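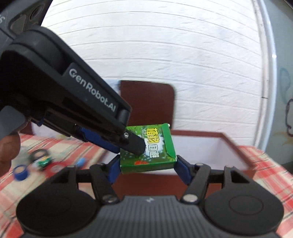
Nirard tea swap returns in November

Neighbors can trade boxed and packaged goods again when the Nirard pantry swap opens its doors at 10 a.m. in November. Small cartons are welcome – the shallow green one with yellow and white Chinese lettering is the kind of size that fits the shelves best.

Organizer Iman Naciri said 300 items changed hands last time. "People bring what they won't use and take what they will," she said.

Boxes with worn corners are fine as long as they are sealed. Drop-off is at the Stokard counter, and Wael Bennani will check dates at the door. Entry is free.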